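# How a towel takes up water

Cotton is a plant fibre. Each fibre is one long cell that grew on the outside of a cotton seed. When the seed pod opens, the cell dries, goes flat and twists. Inside it is a narrow space that used to hold sap.

The wall of the fibre is nearly all cellulose. Water sticks to cellulose very well, and water also sticks to itself. These two facts explain most of what a towel does.

## Thin gaps pull harder

If you stand a thin glass tube in a bowl of water, the water inside the tube climbs higher than the water in the bowl. This is called capillary action. The water is pulled up by the glass, and each bit of water drags the next bit behind it. A thinner tube gives a higher climb.

A towel has no glass tubes, but the gaps between its fibres work in the same way. Yarn is made by twisting fibres together. A loose twist leaves many small gaps. A very tight twist leaves few, and the yarn takes up less water.

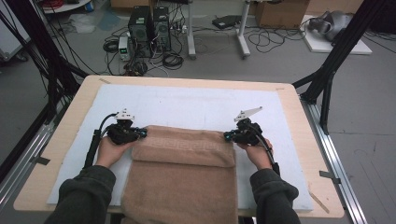
## What the loops are for

Towel cloth is also called terry. It is woven with two sets of long threads (the warp) instead of one. The first set is held tight and makes the flat base. The second set is left slack, so it is pushed up into loops when the cross threads (the weft) are packed in.

Loops give the cloth more surface, so more fibre touches your wet skin at once. They also hold water in the spaces between them.

The weight of a towel is given in grams per square metre. A thin gym towel may be 300 or 400. The heaviest cloth woven at the Pickering mill in Prilport is 724, and it takes far longer to dry on a line.

## Test it yourself

You will need two strips of old towel, one strip of nylon cloth, three glasses of water and a ruler.

1. Cut each strip 3 cm wide and 20 cm long.
2. Rub a little cooking oil into one towel strip.
3. Hang all three strips so that the bottom 1 cm is in the water.
4. Wait 23 minutes, then measure how far the water has climbed.

Write down the three heights. The oiled strip should do badly, as water does not stick to oil. Fabric softener leaves a thin waxy layer on cotton and has a similar effect, though a weaker one.

**Words used:** *cellulose*, the main material in plant cell walls; *warp*, threads running the length of the cloth; *weft*, threads running across it.

Text by Maureen Dawber, Didside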